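Stollton Community Help > Home and Furniture > Storage

Bottom drawer on gray cabinet slides open by itself

Asked by Maricel Dimaculangan
Viewed 1092 times

I have a gray cabinet with one large drawer at the bottom. Since we moved in October the drawer will not stay shut. I push it closed and by morning it is open an inch or two. It does this empty or full. The floor in this apartment is old and I think it slopes toward the middle of the room, but the cabinet looks level to me. I don't want to put a latch on the front if I can avoid it.
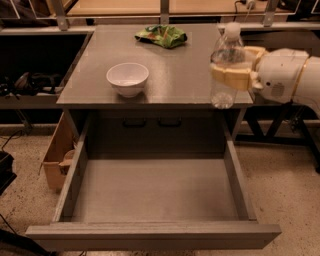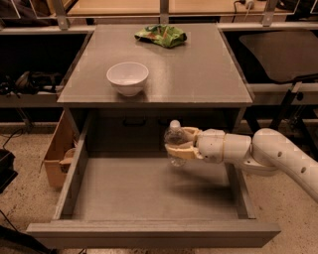

Gray cabinet with the bottom drawer open, both photos

Is this a slide problem or a floor problem? I rent, so I can't do anything to the floor.

3 answers

Dwight McKinnon
Accepted answer

Probably the floor, but check before you buy anything. Put a level on the top, front to back, not side to side. If you don't have one, set a marble down and see which way it rolls. Looking at it won't tell you much. A very small lean toward the front is enough to pull a drawer open if the slides are in good shape.

If it leans forward, shim the two front feet. Plastic shims from the hardware store are fine, and you can stack them. Go up a little at a time and check the level again after each one. You want the front a hair higher than the back. Then push the drawer in and leave it overnight.

If it still creeps open after that, take the drawer out and look at the back end of the slides. A lot of them have a small dip or a plastic catch that holds the drawer shut. These wear down or get knocked out of place in a move. You can replace the slides as a pair. Measure the old ones first and bring one with you.

Amrit Chan

Had the same thing with a Plosum dresser. I stuck a small magnetic catch inside at the back where you can't see it. It took 7 minutes and no drilling, just the adhesive kind. Clean the spot with rubbing alcohol first or it will fall off.

Gintarė Kairys

just put something heavy in it

Comment from Maricel Dimaculangan: It does it full too, see above. Dwight, the marble rolled straight to the front. I put two shims under each front foot last night and it was still closed at breakfast. Will get the magnet if it starts again.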